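Jul 25, 2024

Up before five to beat the heat. Filled the thermos, ate a banana over the sink and got on the road to Skalonstead with the windows down. The tomatoes can't wait another day, and the forecast for the rest of the week is worse.

The plot looks dry at the north end. I ran the soaker hose for 24 minutes while I tied up the beans, then moved it over to the squash. Two of the squash leaves have powdery mildew, so I cut them off and bagged them. The peppers are fine. I picked 17 tomatoes, most of them the small yellow kind, and left the big ones on the vine for the weekend.

Jong-dae Noh stopped by on his way to the compost bins. He has given up on his lettuce and wants to put in carrots in August. I told him I would split a packet of seed with him. He thinks the water bill at the gardens is going up again. I haven't gotten a letter.

Drove home by way of Canpolat to pick up twine and a new hose washer. They were out of the washers. The sun was straight in my face the whole way down the hill and I had to squint at every light. I need to keep a pair of sunglasses in the glove box and leave them there.

Lunch was tomatoes on toast with too much salt. Slept for roughly an hour with the fan on. Washed the gardening shirts and hung them on the porch. Called Golano about the gutter, and they can come in August.

No rain. 88 degrees on the porch at supper. 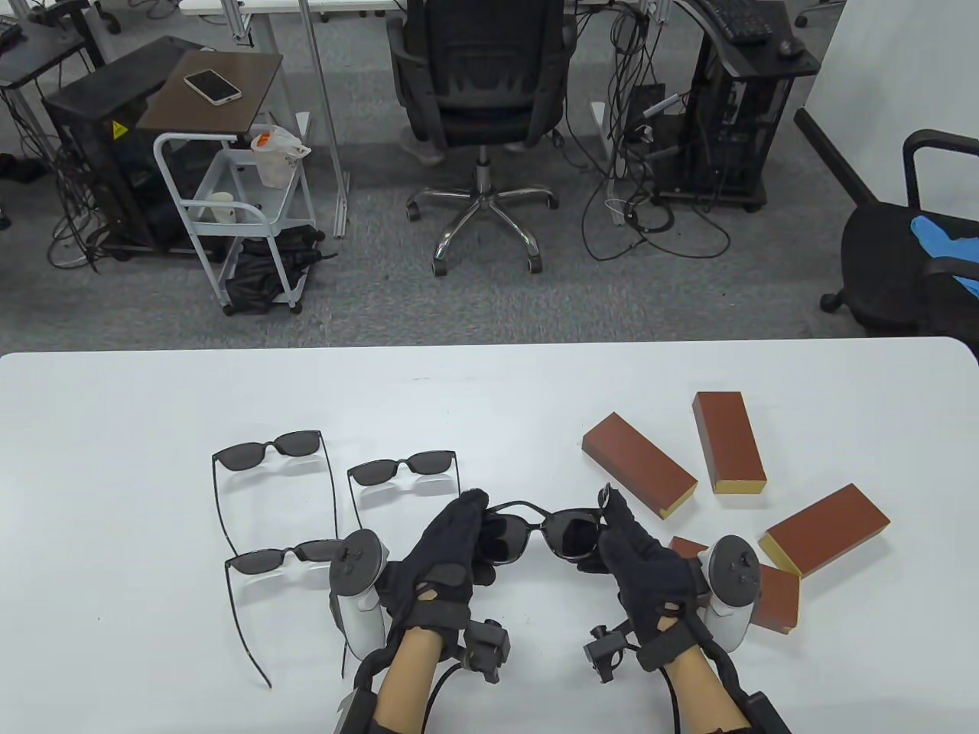

To do tomorrow

Hose washer, try the store in Clultidum.
Carrot seed for Jong-dae and me.
Sunglasses in the car.
Pay the phone bill.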